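Ticket 752 – Wooden dish rack rocks under stacked bowls
Product: Rennie slatted rack (Ninitz tableware range)
Reported by: Grerkstead kitchenware bench
Assigned to: Welington Medeiros
Status: Resolved, monitoring
3 comments · 0 shares

Reported problem

The rack rocks when large bowls are stacked on one half of it. The movement is small, a few millimeters at the front rail, but the bowls click against each other each time something touches the table. The reporter had already tried turning the rack end for end. The rocking stayed with the same leg.

The unit is an assembled Rennie rack from the August delivery. No parts were reported missing. The reporter asked whether the bowls are too heavy for it or whether the rack was put together wrong.

Initial checks

1. Removed all bowls and pressed on each corner of the rack in turn. Slight rock with no load, diagonal, near left to far right.
2. Moved the rack to a different spot on the same table. No change.
3. Set the rack on the concrete floor. Same rock, same diagonal. The tabletop was ruled out at this point.
4. Checked the slats by hand. None loose, none split.
5. Checked the screws at the legs. Two turned easily with finger pressure on the driver. The others were tight.
6. Put the bowls back on the left half and returned the rack to the green table. 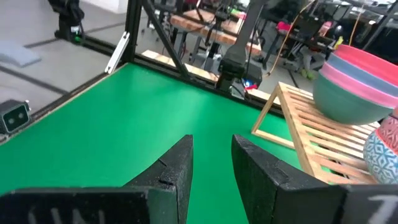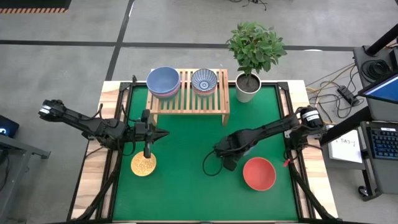

Slatted rack on the green work surface with the bowls stacked on top. The patterned vase is in the first picture.

Cause

The leg joint was tightened while the rack was lying on its side. That lets the leg set slightly out of square, and the foot then sits high. With the load centered, the fault is hard to feel. With the load on one half, the rack tips onto the short foot and back again.

The bowls are not the cause. The stack is well under what the rack is sold to carry. Stacking on one half is acceptable use and should not produce movement on a sound unit.

Fix applied

– Bowls and vase moved clear before work started.
– All leg screws backed off half a turn, including the tight ones.
– Rack stood upright on the floor with hand pressure on the middle slats.
– Screws retightened in a cross pattern, a quarter turn at a time.
– Checked again for rock at each corner, empty. None found.
– Bowls returned to the same half. No click when the table was knocked by hand.

No glue or felt pads were used. Pads would hide the fault and the joint would keep working loose.

Comments

Grerkstead bench, 4:10 p.m.: Confirmed steady with the full stack. Can we leave the vase next to the rack or does it need its own place?

W. Medeiros: It can stay beside the rack. Leave a hand's width so the rim of the lowest bowl does not catch its neck when the stack is lifted. Take the bowls off from the top, one at a time. Lifting the whole stack pulls sideways on the front rail.

Jornex parts desk: Instruction sheet page 4 shows the rack on its side for the last step. Noted for correction. 17 other units from this delivery should have their leg screws checked before use.

Open items

Recheck the two loose screws after a week of normal use. If either has moved, replace the screw with the longer one from the spares bag and reopen this ticket.

Last updated: August, 4:52 p.m.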